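플라러 여행 소식 11월호

운다트덴 섬에서 보낸 아홉 밤, 예약 전에 알아 둘 것들

글 안채원

올해 여름이 끝날 무렵 운다트덴 섬에 다녀왔다. 대학 동기 셋이 같이 갔고, 숙소는 섬 북쪽 마을 나(Na)에 있는 폰스카 게스트하우스였다. 독자 여러분이 메일로 가장 많이 물어 온 것이 교통편과 비용이어서 그 순서대로 적는다.

섬으로 들어가는 방법은 배 하나뿐이다. 본토 항구에서 오전 배와 오후 배가 한 번씩 뜨고, 토요일에는 저녁 배가 한 편 더 있다. 우리는 오후 배를 탔는데 바람 때문에 출발이 늦어져 나 마을에 닿았을 때는 이미 어두웠다. 선착장에서 마을까지 가는 버스는 배 도착 시각에 맞춰 기다려 준다. 다만 차가 작아서 큰 여행 가방은 지붕 위에 올려야 한다. 깨질 만한 물건은 따로 빼서 들고 타는 편이 좋다.

뱃삯은 편도와 왕복의 차이가 거의 없다. 왕복표는 돌아오는 날짜를 바꿀 수 있지만 시간대는 바꿀 수 없고, 바꾸려면 전날 정오까지 매표소에 직접 가야 한다. 전화로는 받아 주지 않았다. 일정이 확실하지 않으면 편도로 끊고 섬에서 돌아오는 표를 사도 된다. 우리가 있는 동안 표가 매진된 날은 없었다.

폰스카 게스트하우스는 방이 몇 개 안 되는 이층집이다. 주인 셍가 레녹스 씨는 이 집을 오래 운영했고, 체크인할 때 마을 지도를 한 장씩 나누어 준다. 지도에는 가게 여는 시간이 연필로 적혀 있는데 인터넷에 나오는 시간보다 이쪽이 정확했다. 방은 바다 쪽과 언덕 쪽으로 나뉜다. 바다 쪽이 조금 비싸지만 아침 해가 일찍 들어와 늦잠을 자기는 어렵다. 우리는 사흘 밤을 바다 쪽에서 자고 나머지는 언덕 쪽으로 옮겼다. 조식은 숙박비에 포함되어 있으며 빵과 삶은 달걀, 생선 수프가 나온다. 생선을 먹지 않는 사람은 전날 저녁에 말하면 된다.

마을에는 식당이 적고 월초에는 문을 닫는 곳도 있다. 선착장 옆 식당은 점심만 하고, 교회 뒤 식당은 저녁만 한다. 두 곳 모두 현금만 받는다. 현금 인출기는 섬 남쪽 우체국에 한 대 있는데 우리가 갔을 때는 하루 동안 멈춰 있었다. 본토에서 미리 찾아 가는 것을 권한다. 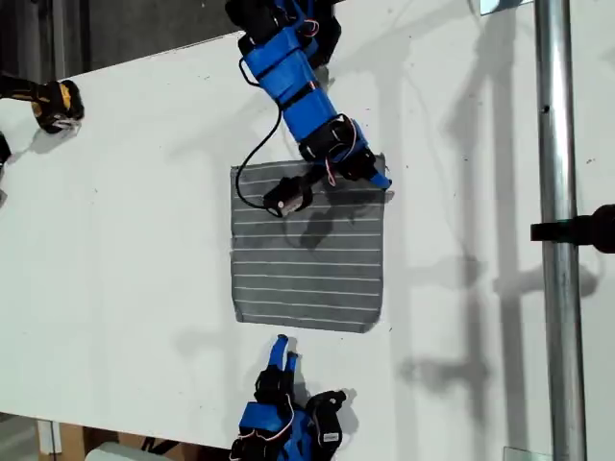 여행 > 섬 > 걷기와 교통

섬에서 가장 많이 하는 일은 걷기다. 나 마을에서 등대까지 가는 해안길은 왕복으로 반나절이 걸리고 경사가 심하지 않다. 중간에 물을 살 곳이 없으니 출발 전에 챙겨야 한다. 등대 안은 계단이 가파르고 입장은 오후 세 시에 끝난다. 우리는 첫날 세 시 십 분에 도착해 들어가지 못했고, 이틀 뒤에 다시 갔다.

언덕길은 조금 더 힘들다. 정상 표지판에 적힌 숫자는 1347인데, 해발 높이로 알고 겁을 먹는 사람이 있다고 한다. 레녹스 씨 말로는 마을 광장에서 표지판까지의 계단 수다. 날이 흐리면 돌이 미끄러우니 밑창이 단단한 신발을 신는 것이 좋다. 안채원 기준으로 쉬는 시간까지 넣어 두 시간쯤 걸렸고, 같이 간 친구 한 명은 훨씬 빨리 올라가 위에서 도시락을 먼저 먹었다.

자전거는 게스트하우스 맞은편 가게에서 빌린다. 반나절과 하루 요금이 따로 있고 보증금으로 신분증을 맡긴다. 여권을 맡기고 싶지 않으면 다른 신분증을 하나 준비해 가면 된다. 남쪽 도로는 포장이 잘 되어 있지만 서쪽은 자갈길이라 속도가 나지 않는다. 헬멧은 달라고 해야 준다.

날씨는 예보를 너무 믿지 않는 것이 좋다. 오전에 비가 오다가 점심 무렵 개는 날이 많았고, 저녁에는 겉옷이 꼭 필요했다. 우산은 바람에 뒤집혀 거의 쓰지 못했다. 모자가 달린 방수 재킷이 훨씬 쓸모 있었다.

비용에 대해서도 적는다. 항공권을 빼고 가장 많이 든 것은 숙박비이고 그다음이 저녁 식사다. 셋이 한방을 쓰면서 숙박비를 많이 줄였다. 혼자 가는 사람은 언덕 쪽 작은방을 문의해 보기 바란다. 예약 사이트에는 올라와 있지 않고 메일로만 받는다. 답장은 보통 이틀 안에 왔다.

플라러 회원은 폰스카 게스트하우스에 닷새 이상 묵을 때 자전거를 하루 무료로 빌릴 수 있다. 예약 메일에 회원 번호를 적으면 된다. 이 혜택은 겨울철에도 적용되지만 배편이 줄어드는 기간이므로 운항표를 먼저 확인해야 한다. 현재 소식지를 받아 보는 회원은 1000명이 넘고 방 수는 한정되어 있어, 봄 일정을 생각하는 분은 일찍 문의하는 것이 좋다.

다음 호에는 섬 남쪽 마을의 숙소와 아침 시장 이야기를 싣는다. 운다트덴에 다녀온 회원의 정보도 받는다. 바뀐 배 시간이나 새로 연 식당을 알고 있다면 이 메일에 답장으로 보내 주기 바란다.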